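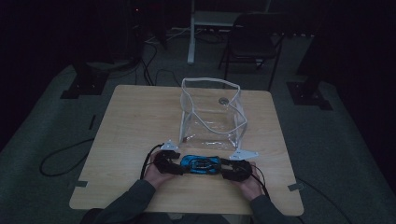 Figure 3. Hand-held gripper and clear plastic bag on a table with a light wood-grain top.

4.2 License conditions and the timing of surety forfeiture

The preceding section treated the forfeiture of a surety bond as a single event. In practice it is a sequence of steps, each with its own deadline, and the licensing rules that apply to the surety's agents attach to different steps in different places. This section separates the two. We code the forfeiture timeline first, then the license conditions, and then examine whether stricter conditions are associated with a shorter or longer interval between a missed court date and final judgment on the bond.

The unit of analysis is the bond, and the defendant is not followed across cases. A defendant released on two bonds in the same case contributes two records if the bonds were written by different sureties and one record if they were written by the same surety on the same day. Bonds secured entirely by cash or by real property are excluded. So are bonds discharged before the first scheduled appearance, for which no forfeiture could have arisen. After these exclusions the file contains 806 bonds on which a failure to appear was entered by the clerk.

Forfeiture timeline. Four dates were taken from each docket: the entry of the failure to appear, the mailing of notice to the surety, the end of the period in which the surety may produce the defendant or show cause, and the entry of final judgment or of an order setting the forfeiture aside. The second date caused the most difficulty. Clerks in Drotstead record the date on which notice is mailed, whereas clerks in Vundadska record the date on which the return receipt is filed. We did not attempt to convert one into the other. Models that use the notice date are therefore estimated separately for the two court districts, and pooled models use the failure-to-appear date as the starting point.

In 29 records the order of the dates was impossible as written, most often because the show-cause period closed before notice had been sent. These records were checked against the scanned docket sheets by a second coder. Where the sheet settled the matter the corrected date was used. In 6 records it did not, and these were dropped from the duration models but kept in the counts of outcomes.

License conditions. The agents who write bonds and the agents who return absent defendants are licensed under separate rules in both districts, although the same person may hold both licenses. We code each rule set on prelicensing hours, examination, the agent's own financial security, and the duty to notify local police before an arrest is made. The last of these varies the most. In Drotstead notice must be given in person or by telephone before entry to a dwelling. In Vundadska written notice may follow the surrender, provided it is filed by the close of the next business day. Neither rule states what happens to the bond when notice is late – a point on which the courts of both districts appear to have been left to work out their own practice.

Following Dwivedi, we treat the duty to notify as a separate variable and do not fold it into a general index of strictness. An index of that kind gives the same weight to a classroom requirement, met once, and to an operating requirement, met on every recovery. The coding notes prepared by Delia Retamal set out the wording of each rule and the category assigned to it. Where a rule was amended during the study period, a bond was assigned to the version in force on the date it was written. Twelve months of filings fell under a transitional provision that allowed agents to renew under the earlier standard, and for these the version could be assigned only by reading the renewal form itself.

Results. The median interval from failure to appear to final order was longer in Drotstead than in Vundadska, but the gap narrows once the length of the show-cause period is held constant. The period is fixed by rule, and most sureties in both districts use nearly all of it. Orders cluster in the last few days before it ends. We found no clear association between prelicensing hours and the interval. The duty to give notice before entry was associated with a modestly longer interval among bonds on which the defendant was eventually returned by an agent, and with no difference among bonds on which the defendant came back to court without being arrested.

Bonds with a face amount at or below 100 times the filing fee behaved differently from the rest. Sureties seldom contested forfeiture on these bonds, and payment was often made before the show-cause period had run. The cost of locating the defendant may exceed the amount at risk, in which case the license conditions of the recovery agent have little to act on. We report models with and without these bonds. The coefficients on the notice variable keep their sign in both, though the standard error is wider when small bonds are removed.

Sensitivity to the source of the docket. Drotstead moved its criminal docket to the Riven case management system in December of the second study year. Entries made before that month were keyed from paper. We re-estimated the pooled model on the later entries alone. The notice coefficient was slightly smaller and the remaining estimates changed little. A related concern is that orders setting aside a forfeiture may be entered under the civil number opened for the bond and never copied to the criminal docket. We searched both numbers wherever a civil number was listed. For bonds with no civil number listed, a missing final order was treated as censored at the close of data collection.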